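About Us

Palladen began with one long table and more people than chairs. Sandra Kettle had been teaching home cooks out of her own kitchen in Lindis, and when the old seed store on Baptista Street came up for rent she signed the lease before she had thought very hard about ovens. We opened that November with 32 students on the books (and one sink, which we still talk about).

These days we're a cooking and table service school with 27 short courses a year, for people who want to work in restaurants and for people who simply want their family to sit down together once in a while. Both kinds of student are welcome in the same room, and they tend to get along very well!

We've always started beginners with the table. Before anybody picks up a knife, they learn to stack and carry plates, lay a place, and clear it again without fuss. It sounds like a small thing, and some students are a little surprised by it, but a person who is comfortable handling a stack of plates is usually comfortable with most of what comes next.
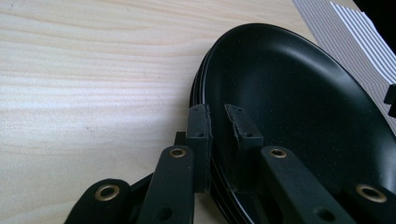

We settled on plain black plates years ago, after trying white ones, blue ones, and a speckled set that Sandra loved and the rest of us didn't. Carrots look wonderful on black, and so does rice. Having them all match means they nest closely and take up very little room, and we like them against pale wood, so we leave the tablecloths in the drawer most of the time.

Lunch is part of every course, and whatever the class cooks, the class eats, teachers included. Our sister kitchen in Vumgate runs the same way, with a smaller room and a much better view.

If you'd like to come by before signing up, mornings are best, and there's generally coffee on.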